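Clornmont wants a discount on its captain

The word out of Clornmont this week is that the club has asked Haris Bukhari to take less money. Asked is the club's word. Bukhari has two seasons left on the deal he signed after the cup run, and the front office would like him to spread the first of those over both, with a bonus at the end if he plays enough games.

We have heard this pitch before. It was made to the goalkeeper last spring, and he was on loan by the time the season opened.

General manager Beryl Tunstall told supporters at the March meeting that the club was "looking at every line of the wage bill" and that no player was being pushed out. Fine. But the club also signed Esmaeil Kazemi from Jerkach on a four-year contract in the winter window, and Kazemi plays on the left side of midfield, where Bukhari has played since he got here. You don't need to see the books to wonder which line they were looking at hardest.
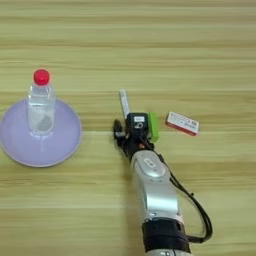
A red-capped bottle on a lilac plate.

The case for the pay cut goes like this. Bukhari is coming off a hamstring injury, he missed nearly 3 months, and the league's new wage limit kicks in next season. All true. What the club leaves out is that it knew about the limit when it gave him the contract. Tunstall was in the job then. She called it "a deal that works under any rules," and I still have the program it was printed in.

Then there's the matter of the Dosteck shirt sponsorship, which was supposed to take care of this sort of problem. We were told so at length. If the money came in, where did it go? If it came in late, or came in smaller than advertised, the people who renewed their season tickets on the strength of it might like to hear that before they're asked to renew again.

Forough Ansari, who represents Bukhari, would only say that her client "has a contract and intends to play under it." That sounds like a no to me, though agents have been known to say no right up to the minute they say yes.

As for Kazemi, he may turn out fine. He has played 907 minutes for us and looked good in perhaps half of them. Coach Hooman Kiani keeps saying he and Bukhari can play together, with Bukhari moved inside. Kiani tried that against Vahidi and dropped it at halftime.

My guess is that the club waits until the ticket renewals are in, announces a "restructured agreement" late one evening, and sells Bukhari in the summer anyway. I'd be glad to print a correction.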